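Omonby to host Evden in cup semifinal after ground passes inspection

February 3, 2023

Omonby will play their cup semifinal at home after league officials cleared the club's ground for use following a second inspection of the playing surface and the east terrace.

The match against Evden had been in doubt for two weeks. A burst water main behind the east terrace left standing water along the touchline and forced the club to move its last two league games to Contreras Park, the home of a lower-division side across the river.

Inspectors visited the ground again this week and found that the drainage work was complete. They asked for one further repair, to a handrail near the players' tunnel, and the club said that job would be finished before the gates open.

Omonby's ground will be limited to 3,331 spectators for the semifinal, with one block of the east terrace kept closed. Evden have been given 633 tickets for their supporters, who will be seated behind the north goal and will enter from the station side.

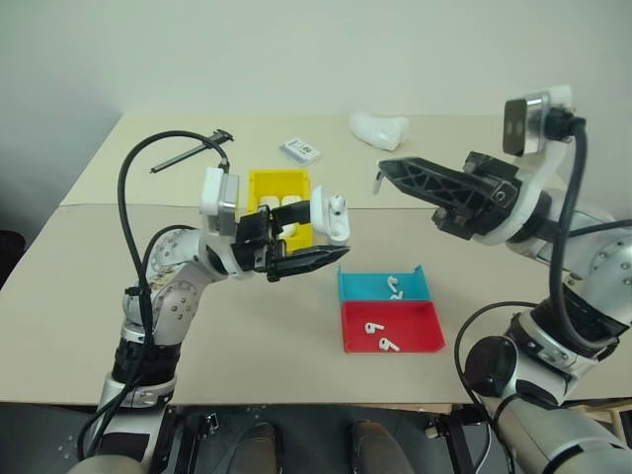

Season ticket holders have until the end of next week to claim their usual seats. Any left over will go on sale to club members first and then to the public. Tickets will not be sold at the turnstiles.

The club's last home game before the closure, a 2-2 draw with Moltelier, drew a crowd of 3,342. The limit for the semifinal is only slightly lower, and the club said it expects to sell every seat in the home end.

Omonby reached the last four with a 1-0 win in extra time, their third straight round without conceding a goal. They have not played in the final since the competition moved to its present format, and they lost at this stage last season on penalties.

Evden come into the match in better league form. They have won five of their last six games and sit four points above Omonby, although they have played one game more. Their only defeat in that run was a 3-1 loss at Moltelier in which they finished with ten players.

The sides have met once this season. Evden won that game 2-1 at home with a late goal from a corner.

Omonby will be without their first-choice left back, who is serving a one-match ban, and a reserve midfielder who has a hamstring strain. The team's captain trained on her own for part of the week with a sore ankle, but the club said she is expected to be available. Evden reported no new injuries and will have their regular goalkeeper back after she missed the last round with a broken finger.

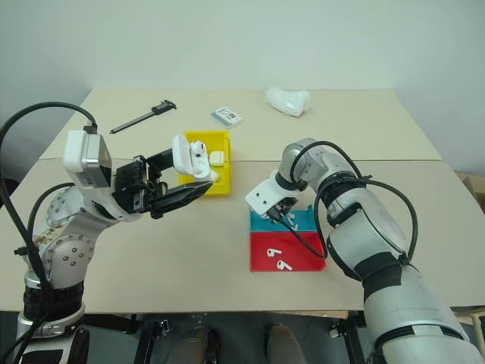 Two robot arms over a light beige table, with bins and earphone parts between and behind them.

The semifinal will be decided on the day. If the score is level after 90 minutes, the teams will play 30 minutes of extra time, followed by penalties if needed. Each side may use five substitutes, with a sixth allowed in extra time.

The winners will face either Moltelier or Contreras in the final in June. A venue for that game has not been confirmed. The league said it had received bids from three grounds and would announce its choice after both semifinals have been played.

Omonby's next league game, away to Contreras, is not affected by the change and will go ahead as scheduled. Supporters who bought tickets for the two relocated games and could not attend can apply to the club office for a refund until the end of the month.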